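About Us: The Fahy Street Museum of Nanville

Hello, and thanks for clicking through to the page most people skip! 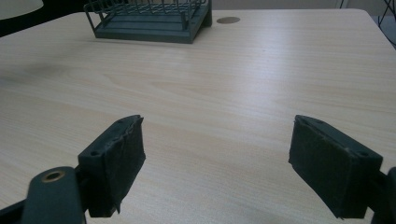
One visitor wrote in our guest book that she'd lived in Nanville all her life and had never once heard about the mill strike until she walked through our door. I think about that entry a lot. I grew up nine blocks from the old Prerkamcombe mill and I hadn't heard of it either, at least not in school.

I started the museum because of a shoebox. My grandmother kept strike leaflets in it, plus a few letters and a bus ticket, and when she passed away I took it to the library to see if they wanted it. They were very nice and they had no room. So I rented the front half of a former shoe repair shop on Fahy Street, put up some shelves (badly) and opened on a rainy morning in November with 74 items and a borrowed cash box.

We now look after 591 items, and we have the back half of the shop too. There are leaflets, pay books, union cards, letters, and a pretty wonderful set of hand-painted picket signs that a family in Prerkamcombe had been using to line their attic. The permanent exhibit covers the 13 weeks the mill was shut, week by week, so you can follow it around the walls. Start on the left when you come in. Lots of people start on the right and end up reading the settlement first, and then they go around again, so no harm done.

The other big thing we do is Flisar, our recorded interview project. We sit down with people who worked at the mill, or whose parents did, and let them talk for as long as they like. Some of them disagree with each other quite strongly about what happened at the gate in week six. We keep all of it and we don't pick a winner. You can listen on the headphones by the window, or ask me for a printed copy if you'd sooner read.

School groups are welcome and always free. We had our 1,000th student through last spring, and she got a tote bag and looked mortified.

We're open afternoons from 1:00 until 5:00, and mornings if you call ahead. The front door sticks, so give it a good push. There's a ramp at the side entrance, and parking behind the bakery after lunch.

If you have papers, photos or a story from the strike, please get in touch before you throw anything out, even if it looks like junk. I'm usually at the desk, and I'll put the coffee on.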